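Cleaning and Sealing Grout on Dark Wall Tile

Filed under: Kitchen, Walls and Floors
Last updated 11 August 2021

Light grout between dark tiles shows grease and tea splashes sooner than any other combination. The method below applies to cement-based grout on glazed or matte ceramic wall tile. Epoxy grout does not need sealing and can skip the second half of this page. Natural stone needs a stone cleaner throughout.

Test for sealer first

Put a few drops of water on a grout line and leave them for two minutes. If the line darkens, the sealer is gone or was never applied. If the water stands in beads, clean the wall and stop there.

Supplies

Dish soap
Baking soda
Oxygen bleach powder (the plain kind, no dye)
Stiff nylon brush, narrow head
Two buckets
Microfiber cloths
Penetrating grout sealer, water-based
Small foam brush or applicator bottle

Wire brushes leave gray metal marks on matte tile and cut into the joint. Melamine sponges are slightly abrasive and can leave a shiny patch on a matte surface.

Cleaning

1. Degrease the whole wall with warm water and dish soap. Grease left on the joint blocks everything that follows.
2. Rinse, then change the water.
3. Mix baking soda with enough water to make a paste that stays put on a vertical joint. Spread it along the lines with a finger or an old putty knife.
4. Scrub with the nylon brush, working along the joint and then across it at the intersections.
5. For stains that remain, dissolve oxygen bleach according to the package, brush it on and wait 15 minutes. Keep the joint wet for that time.
6. Rinse from the top down with clean water, at least two passes. Residue dries as a white haze, and on charcoal or black tile the haze is easy to see.
7. Dry the tile faces with a cloth.

Do not use vinegar. It dissolves the cement a little each time, and the joint gets rougher and holds more dirt. Never mix any bleach product with ammonia or an acid cleaner.

Inside corners

The joint where two walls meet should be flexible caulk, color-matched to the grout. Grout in that position usually cracks. If it has, rake it out, vacuum the gap, let it dry and fill with silicone. Do not seal this joint. Sealer does nothing for silicone.

Sealing

Wait until the grout is dry all the way through. With the window shut in November that can take 46 hours or more; a fan helps. Apply sealer to the joints only, in short sections, and wipe any overrun off the tile before it dries. Put on a second coat after 60 minutes unless the label gives another interval. Keep the wall dry overnight and repeat the water test the next day.

Reader note from Aled Parri: a child's watercolor brush gives better control than the foam type on joints narrower than an eighth of an inch. Confirmed, although it is slow. 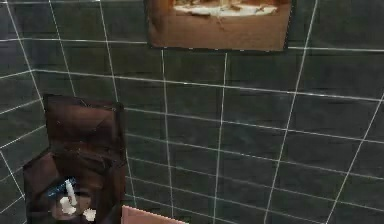 Charcoal wall tile with white grout, inside corner at left.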